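Unit 5: Storage Furniture and the Small Home

Reading for this unit: the Prestness handout, section 7, and the two short case notes on the Turkdale apartments.

Before built-in closets became common, most households kept their goods in pieces that could be moved. A chest held clothing and bedding. It was simple to make, but whatever lay at the bottom was hard to reach. The cabinet, with its door at the front, let people get at one shelf without disturbing the others.

Doors bring a cost of their own. A hinged door needs clear floor or counter in front of it, and in a narrow kitchen that space is often already in use. Sliding doors save the space but open only part of the cabinet at a time. Keep this trade in mind when you read the Turkdale plans. 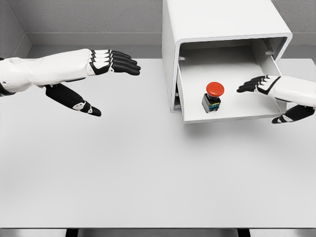 A student in the Saturday section objected that the trade matters less than the notes suggest, as most people in small apartments take the doors off or leave them open all day. The point is a fair one. Open shelving is cheap and quick to use. It also collects dust and puts everything on view, and tenants in the second case note complained of both.

Depth is the other main choice. Deep shelves hold more, but items at the back get forgotten. Shallow shelves take up more wall. Compare the kitchen and hallway units in the Turkdale plans and note which rooms get the deeper ones.

For next time: measure one cabinet at home, inside and out. Bring the figures and a sketch showing how far the door swings. Six lines of comment are enough.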